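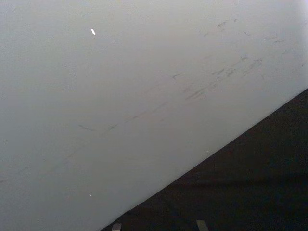
Faint grey scuffs on a pale surface, running mostly in one direction.

Scuffs and marks on pale surfaces

Pale paint, white shelving and light worktops show every knock. Most scuffs are something rubbed on to the surface and will come off. A few are damage to the surface itself and won't. Run a fingernail across the mark. If you can feel a groove, cleaning will only make it a cleaner groove.

Start with the mildest thing and work up. People go straight for the cream cleaner and end up with a dull patch bigger than the mark.

1. Dry cloth. A clean cotton cloth and a bit of pressure shifts more than you would expect, particularly dust that has been dragged along by a chair back or a box.

2. Pencil rubber. Use a white one. Pink and coloured ones can leave their own smear. Rub along the mark and brush the crumbs away.

3. Washing-up liquid. One drop in a mug of warm water. Wring the cloth out hard, wipe, then go over it with plain water and dry it.

4. Bicarbonate of soda. Make a thin paste with water, put it on with a fingertip and wipe it off after a minute. Try it somewhere out of sight first. On gloss or anything shiny, leave this step out.

Melamine sponges work, but they are a very fine abrasive. On matt emulsion they polish the paint and you get a shiny spot that shows whenever the light is low. If you must use one, wet it well and use almost no pressure.

Painted walls

Matt emulsion marks easily and cleans badly. If you kept the tin, touching up is often quicker than cleaning. Stir it properly, dab it on with a bit of sponge and feather the edge. Paint that has been on the wall for a few years will have changed colour slightly, so in a hallway you may have to do the whole wall from corner to corner.

I write the room and the month on the lid of every tin. The one in our shed says "landing, October" and I have been glad of it several times.

Shelves and boards

Melamine-faced boards are tougher than paint. Rubber marks from shoes and castors come off with a little white spirit on a cloth. Open a window, keep it away from the raw edges of the board, and wash the place with soapy water afterwards. Don't leave any wet cloth sitting on a join, as the chipboard underneath swells and doesn't go back.

Tables

A cloth saves a lot of this work. Dark ones hide tea and pencil but show lint, so keep a roll of parcel tape in the drawer and dab it over before visitors come. Wash black cotton inside out at a low temperature, on its own the first time. 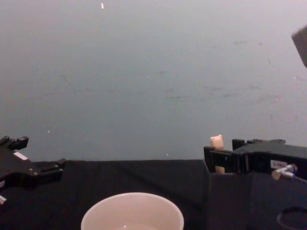 Black cloth on the table, with a white cup and a small beige teddy bear.

For tea stains inside cups, use a teaspoon of bicarbonate and a damp cloth. Rinse twice.

Small soft toys can be surface washed with a barely damp flannel. Squeeze out any water you can and dry them in moving air, well away from a radiator. Check that seams and eyes are firm before giving them back.

Beatrice Mfaume wrote in to say that felt pads on chair legs fall off unless the wood is wiped with surgical spirit first and left to dry. I tried it on 4 chairs on Sunday and will report back. The old pads had left glue behind, which came away with warm soapy water and a plastic scraper.

Next month: limescale on taps, and what to do with a kettle that flakes.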